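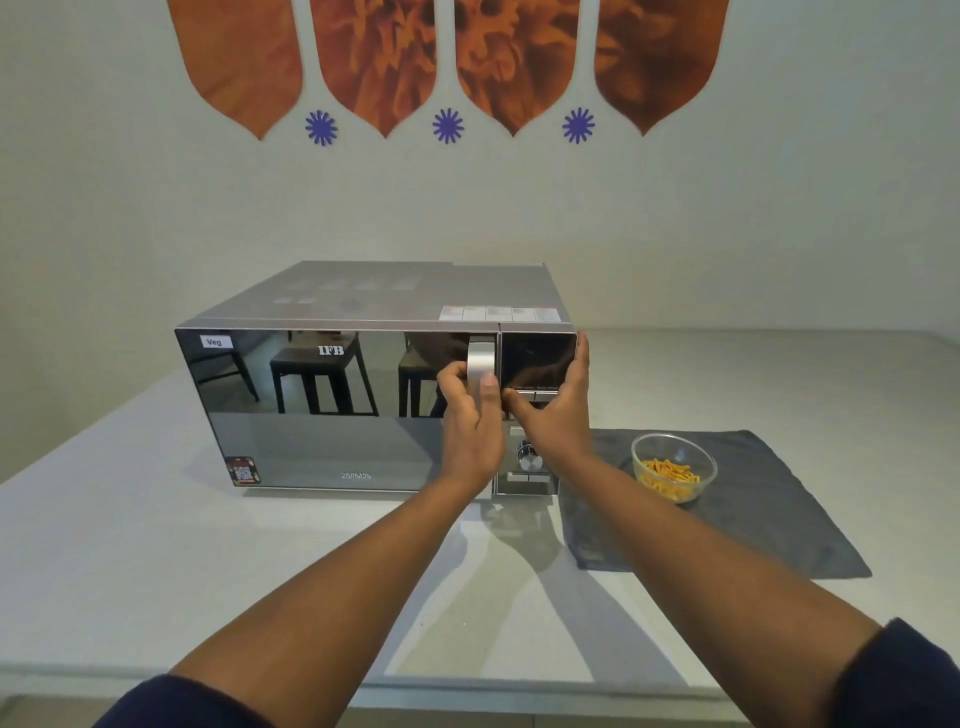

Margaux Hamel has strong feelings about office microwaves, and for three years she kept most of them to herself. Then the firm she works for, Prunum, moved into a floor with a proper lunch room, and somebody was foolish enough to ask for suggestions.

"I sent two pages," she says. "They wanted a paragraph."

Hamel does payroll. She has no training in kitchens and would like that known, mainly so that people stop bringing her the kettle when it leaks. But the lunch room is hers in every way that counts, down to the small white sticker on the microwave door that says "Veg."

The sticker was her longest campaign. Over 100 people eat on that floor, plenty of them vegetarian, and the old arrangement was one oven for everyone's everything. "You'd open the door and meet somebody's mackerel," she says. "You could put a cover on your rice, but the mackerel had been there first." She asked for a second oven. The answer was a spending form, and then another spending form, and by December there was an IFB on the white table against the wall.

Does everyone respect the sticker? Hamel takes her time with this one.

"People respect it until about ten past one. Then there's a line at the other machine, and they start asking me whether chicken broth counts."

It counts. She has ruled on broth, on fish sauce and on a leftover pizza from which the ham had been removed by hand. The pizza lost on appeal.

She has no complaints about the mirror finish on the door, though she wipes it more than she'd like. "It shows every finger. I've also caught people fixing their hair in it while the soup goes round. Fine. Use it for both."

The wall was a separate argument. The orange panels, which come down to points like big leaves, were chosen by Lungu, the decorators, along with the violet-blue starbursts between them. Hamel had voted for a shelf.

"I said, where do the lids go? And the man said the wall needed warmth. It's a room with two microwaves in it. We have warmth."

She has softened since. A colleague from the Gruvon account thinks the panels look like lunch seen from very close up, and Hamel now can't see anything else. She admits to looking at them while she waits, which at full power is long enough to form an opinion. Her favorite is the second from the left, for the crinkles.

As for the shelf, she has put in the form again.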